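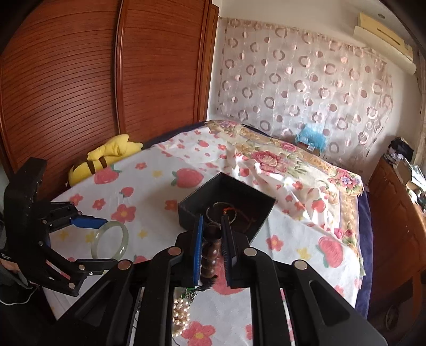 **From the Willbridge sewing room**

Well, we got there in September after all! The hexagon quilt that has been living in my hall cupboard since the Gillenow retreat is finally basted, and I have Adjoa Tetteh to thank for it. She came over with her good curved pins and a banana loaf, and we crawled around my lounge room floor for most of an afternoon (my knees are still letting me know about it).

For those who have been asking, there are 302 hexagons in the centre, all hand pieced over papers, and the border is a soft grey linen I picked up at Malhotra when they were clearing the ends of bolts. I'd planned on navy, but once it was up beside the mustards it looked so heavy that I put it back on the shelf. It will turn up in something else, I'm sure.

I'm quilting it by hand in a cream perle 12, one row out from each flower, and have almost 22 flowers still to go. If anybody has a favourite thimble that doesn't pinch, please bring it along to the next sit-and-stitch so I can try it on!

The Wulden scrap swap is on again too. Bring five fat quarters, any colour, ironed if you can manage it.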